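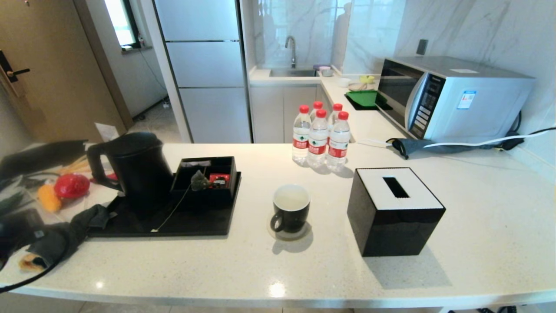
What does a gloss number measure? The light a surface reflects at one fixed angle, compared with a polished black glass standard.

Gloss for Buyers: speaker notes
Aurelio Pastor, Drekevent, 16 February 2018

Start with the scale. Low values are matte, high values are shiny. A reading of 90 looks close to mirror-like on a dark sample and less so on a pale one, so keep color out of the first comparison. Hold up the two Petchrat chips, 2 and 34. Pass them along the rows.

Then the warning: gloss is not roughness. Two parts can read the same on the meter and feel different in the hand. Ask for both values on the drawing.

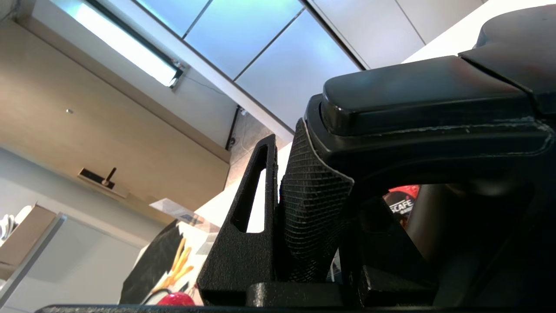 Texture decides how a low-gloss part wears. A fine, even texture spreads incoming light in many directions, and small marks get lost in it. Smooth parts show them sooner. Compare the granular, matte surface of the printed black finger with the slightly glossy cap on the housing, where a faint gray scuffed line runs along the lower rim. Same color, different finish. Move on to the Vultis panels and repeat the comparison under the desk lamp, tilting each panel slowly.

Cleaning comes next. Rubbing a matte coating with a dry cloth can polish the high points and raise the reading. Our test panel started at 2 and finished at 19 – the shiny patch is on the left side. Nuria Ibarra has the panel; collect it before the break.
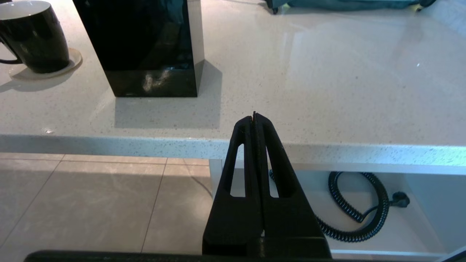
The reverse happens with high-gloss coatings. Fine scratches scatter light and the reading drops, usually along the wipe direction. Measure across the scratches as well as along them and record both.

Last slide: tolerance. State the angle, the target and the allowed spread. Questions on the Trundodier order go to Larasati Krishnan.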